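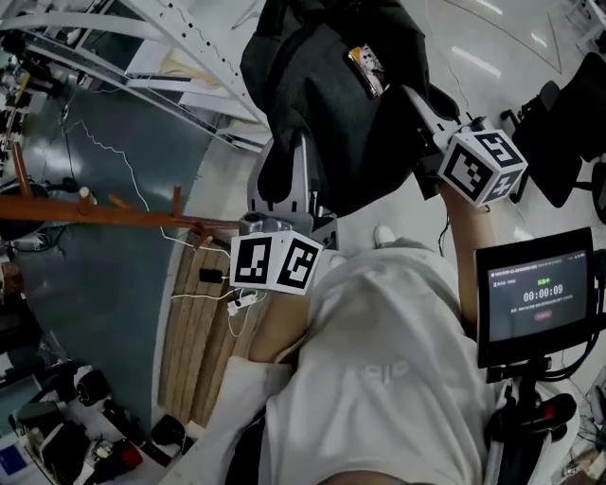

My checklist for looking over a bought-in car before it goes on the trailer

I move cars for a living, mostly ones people have bought unseen, and I use the same list at every pickup. I started it after a row over a cracked bumper at the Golta yard, and it has grown a bit every year. The comments are mine, so take them as one driver's habits. Print it, scribble on it, change the order if your yard works differently!

BEFORE YOU LEAVE HOME

Release paper matches the stock number. OK / Not OK
Comment: I read it out loud, digit by digit, to whoever is on the gate. I once drove 130 miles for a silver hatchback and came within a whisker of loading the wrong silver hatchback.

Storage fees settled. OK / Not OK
Comment: Ring the yard in the morning. Kolen won't open the gate if there's a penny owing, and they're quite right, but it's a miserable thing to learn at the barrier with the engine running.

Keys confirmed. OK / Not OK
Comment: "Keys present" on the listing can mean one key, and that key might only do the boot. Ask what it opens.

WALK ROUND THE CAR

All four corners photographed, plus roof. OK / Not OK
Comment: I do 40 photos per car. Yes, it sounds like a lot, and my phone is always full, but I have never been sorry to have too many. Roofs get forgotten (mine included, for years) and that's where the hail dents are.

Existing damage marked on the sheet. OK / Not OK
Comment: Mark every scratch, even the silly ones. If the paint is filthy, write "dirty, could not check" and get the yard to initial it. In October half of what I collect is so muddy you couldn't swear to the colour.

Loose trim, mirrors and undertray. OK / Not OK
Comment: Give everything a gentle tug. Undertrays are the worst for this. They look fine standing still, then at motorway speed they come down and flap about like a tent. I carry cable ties and strong tape, and I write down whatever I've tied up so the buyer knows it was me.

Glass. OK / Not OK
Comment: Chips get their own close-up. If a window is missing I cover it with film from the outside and tape to the paint as little as I can.

UNDERNEATH AND UNDER THE BONNET

Leaks. OK / Not OK
Comment: Look at the ground first, then the car. Anything dripping goes on the bottom deck, no exceptions. Brake fluid on somebody else's bonnet is an expensive afternoon.

Battery secure. OK / Not OK
Comment: Yard staff swap batteries about to get things started and don't always clamp them back down. I've found one sitting on its side. If it's loose I disconnect it and leave a note on the steering wheel.

Tyres hold air. OK / Not OK
Comment: I pump them up, go and do the paperwork, then check again. A tyre that goes soft on the trailer means a slack strap, so this one really does matter.

INSIDE

Personal belongings. OK / Not OK
Comment: My insurance doesn't cover them, so I list what I can see and tell the buyer. Boot as well. People forget the boot.

Handbrake and gear. OK / Not OK
Comment: Try the handbrake on the flat before you trust it on a ramp. With electric ones and a flat battery you may be stuck with it on, and then it's skates or the forklift.

Airbags gone off? Yes / No
Comment: Just note it. Mind your hands on any broken plastic.

ON THE TRAILER

Winch line and hook. OK / Not OK
Comment: I had a Chien winch for years and loved it, but any winch line will fray if you let it. Stand to the side when it's pulling. Please.

Straps, one on each wheel. OK / Not OK
Comment: Check the labels are still readable and bin any strap with a cut edge. Mine get replaced in spring whether they look tired or not.

Clearance front and back. OK / Not OK
Comment: I like 6 inches between bumpers. I've had less, and spent the whole run staring in the mirror.

Stop and recheck. OK / Not OK
Comment: Pull in after 5 miles and go round every strap again. There's a lay-by just past the Kadier depot that does me nicely, and the tea van is there until two.

AT THE DOOR

Buyer walks round with you, sheet in hand. OK / Not OK
Comment: Do it in daylight if you can. If they're in a rush, offer to wait while they look. Both of you sign, both keep a copy, and the keys go over last.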